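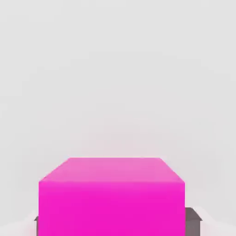 Magenta block between the fingers of the two-finger gripper, in the simulator.

Flatico Gripper Bench

A simulated test bench for comparing grippers before you buy one, bolt one on, or bend one.

If you have ever picked a gripper from a catalogue, waited weeks for it, and then found that the fingers hid the very thing your wrist camera was meant to look at, this was made for you. Gripper Bench lets you put different hands, cameras and controllers on the same job and see how they get on, all on an ordinary desktop computer. We started it for our own use in the Jullthorpe workshop and liked it so much that we tidied it up and put it out for other people.

What it does

You choose a gripper, a camera position and a controller, then a set of objects. The bench runs the picks and saves every camera view along with finger position, closing force and slip. Change one thing, run it again, and lay the two runs side by side. That last bit is where the fun starts (and where whole afternoons go, be warned).

Objects are kept very plain on purpose. Blocks come in flat, strong colours on a pale floor, with no print or texture, so that when two runs differ you can be fairly sure the gripper or the controller did it. Once you have a setup you like, swap in your own meshes and make life harder for it.

Grippers included

There are 4 in the standard set:

Broder Slim. Two straight parallel fingers, narrow tips. Gets into tight gaps and leaves the camera a good view of small parts.
Broder Wide. The same drive with broader pads. Lovely on heavy boxes, a bit clumsy near walls.
Lambrakis Curl. Three jointed fingers that wrap round a part. Takes more tuning than the others and pays you back on round things.
Flatico Plain. Our own two-finger model with flat pads and no clever parts at all. We use it as the yardstick for the rest.

You can add your own from a mesh and a short joint file. The guide takes you through it with a worked gripper from start to finish, including the part where the pads go through the block because you forgot to set the contact layer. Everyone does that one!

Cameras

Camera position matters far more than we expected when we began. With a wide block in the grip and the camera set high behind it, most of each finger is out of sight, and a controller that relies on seeing the fingertips has very little to go on. Move the camera out to one side and the same controller may do much better. The bench has fixed, wrist and over-the-shoulder mounts, and you can drag any of them about while a run is paused.

You can also turn picture quality down to match a cheap camera: blur, coarse colour steps, soft edges, dropped pictures. Do try this early. We had one controller we were very fond of that fell to bits as soon as the edges went soft.

Controllers

Position, force and a simple learned controller are built in. Anything else can talk to the bench over a network port, so your real controller code can usually drive the simulated hand with no changes beyond the address. Default rate is 300 steps a second. Slower machines can drop this, though thin parts get bouncy if you go too low.

What you get in the download

The bench itself, the gripper set above, 25 objects, three camera mounts, the guide, and our own log of 3,177 picks made with the standard set, so you have something to compare your first runs against. The log opens in any spreadsheet program.

What it won't do

Soft and floppy things are weak at the moment. Cloth doesn't work at all, and foam works if you are patient. Friction values for the pads come from our own bench tests with new rubber, so a worn set on a real arm will slip sooner than the numbers suggest. There is no suction gripper yet. It is next on the list, and we are rather excited about it.

Getting it

Single-seat and classroom licences are both available, and there is a trial version with the Flatico Plain and the block set. New grippers are free to anyone with a current licence. If you build one you are pleased with, send it in with its joint file and we will look at adding it to the August update.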